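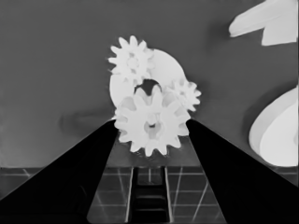

White gear, grayscale render

Gerkero made-to-measure roller shade, reviewed after a winter and a spring

I've had this shade up in my bedroom since November, so I figure I've stared at it long enough to have opinions. The window faces east, it's an awkward 51 inches wide, and every ready-made shade I tried was either a hair too narrow or so wide I'd have needed a hacksaw. I ended up ordering from Gerkero, which cuts to size and lets you pick the fabric from a swatch card (they mail you the card for free, and it came quickly).

I went with a color they call Okari, a sort of warm oatmeal. On the card it looked a little pink and I almost backed out. Up on the wall it isn't pink at all! It goes really well with my walls, which are an off-white I've been meaning to repaint for ages. My sister has the same shade in Qian, the dark green, and I'm slightly jealous every time I visit, but her room gets twice the light mine does and I think it would have made my bedroom feel like a cave.

Measuring took me three tries. The order form asks whether you want the shade inside the window recess or outside it, and if you choose inside they take a little off the width for the brackets. That's explained in tiny gray type under the box, so I'd already subtracted it myself the first time through. Luckily I caught it before I paid. Please read the gray type.

Putting it up was easier than I expected – four screws, two brackets, and the roller clicks in. The screws in the bag were pretty soft and I chewed up the head of one straight away, so I swapped them for some I had in the drawer. The instructions are all drawings and the one for the chain side is printed so small I had to take a picture of it with my phone and zoom in.

How dark is it? Dark enough for me. You get a thin line of light down each side, same as any roller shade, and if that would drive you nuts then get the side channels. I didn't want to spend the extra. The fabric hangs flat, no curling at the edges so far, and I wipe it with a damp cloth when I remember. It did smell a bit like a new shower curtain at first. I left the window cracked open for a couple of days and it went away.

What I don't love is the chain. It's plastic, it's white no matter what fabric you pick, and it rattles against the sill when the window's open. I priced a metal one from Zondeo as a replacement and it's on my list. There's also a slight clunk when the shade gets to the bottom, and my cat has learned that the clunk means breakfast.

Customer service was fine. I emailed to ask about the chain and got a polite answer the next morning, basically "no, only white." The return window is 30 days, but only on the hardware – the fabric is cut for you, so it's yours.

Would I buy it again? Yes, and I'm about to, for the little window on the landing. I'm thinking Okari again so the upstairs matches, though I keep getting the swatch card out and looking at that green.

Four stars. It'd be five with a better chain.

Posted 11 July 2018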